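Wasport Tabletop Sorting Set: blue tub, yellow cube, white board

June
By the Temiteo catalog desk

We list plenty of things we wouldn't buy ourselves, and this set was nearly one of them. A tub, a cube and a flat board, sold together under one item number (211) and described by the maker as "a complete sorting environment." It's a tub, a cube and a board. Whether you need them to come as a set is a fair question, and we go through the parts one at a time below.
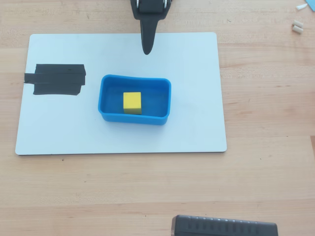
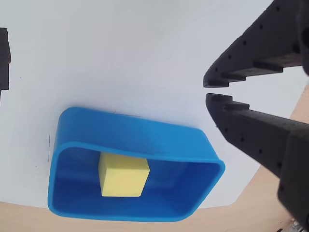
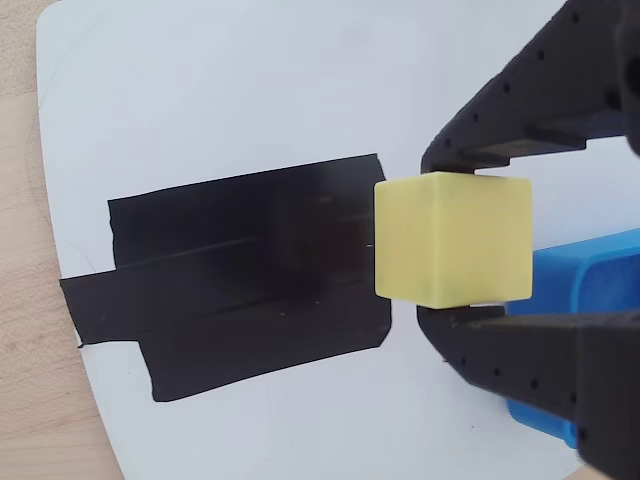
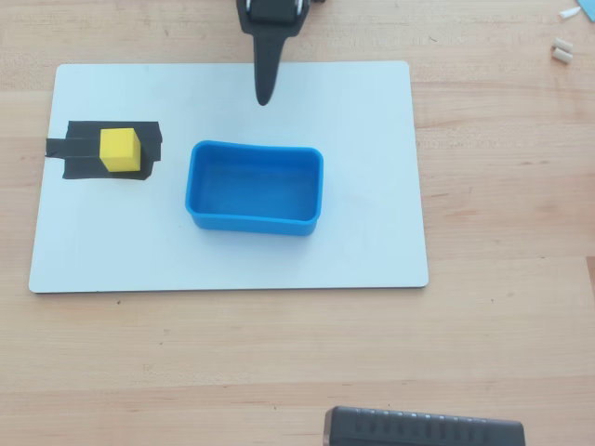

The tub

Probably the best part of the set. Blue plastic, open top, rounded corners, with a smooth rim that goes all the way around. It's longer than it is deep, and there's a lot of floor left over with one cube in it. Look at the far side of the rim in the first picture and you'll see it bend inward a little. Wasport calls the shape "gently contoured." We'd call it a plastic tub. If you need straight sides so that tubs line up in a drawer, order something else.

There is no lid. Customers ask, and the catalog sheet is vague enough that we understand why. Lids from the Bomia line don't fit; we tried.

The cube

Yellow, matte, slightly rounded edges. It's foam, and the maker's sheet spends a whole paragraph on its "friendly feel," whatever that is. It stands flat and shows up well against the blue. The color looks paler or brighter depending on the light -- compare the third picture with the fourth before you write to us saying the wrong one was sent.

One cube per set. That seems stingy for something with sorting in the name. Extra cubes are sold only in trade bags of 200, and no, we can't split a bag. We have asked.

The board

A flat white panel with rounded corners and a matte surface. It gives you a plain background on top of a busy wood grain, and small things are easier to find on it. It's thin. Wasport describes it as "professional grade," but there's no grade printed anywhere in the paperwork and our question about it went unanswered.

It has no printed grid or markings. Anything you want marked, you mark yourself. The black tape in the third and fourth pictures does not come with the set, and ragged overlapping strips like those are what you get if you tear and stick in a hurry. Scissors and a ruler would do a neater job. We haven't tested how well tape comes off this surface, so try a corner first.

Compared with the Kurup set

The Kurup set has a smaller tub and no board, and it costs less. If your table is already a plain color, we think that's the one to get. If you work on wood, the board may be worth the difference. We're not convinced it's worth all of it.

Ordering

Item 211. Ships flat in one carton, tub on top of board. 54 sets in stock when this page was last changed. Guarantee is 2 years on the tub only -- the cube and the board aren't covered, and the carton doesn't make that very clear. Returns accepted unused, with the carton, at your cost.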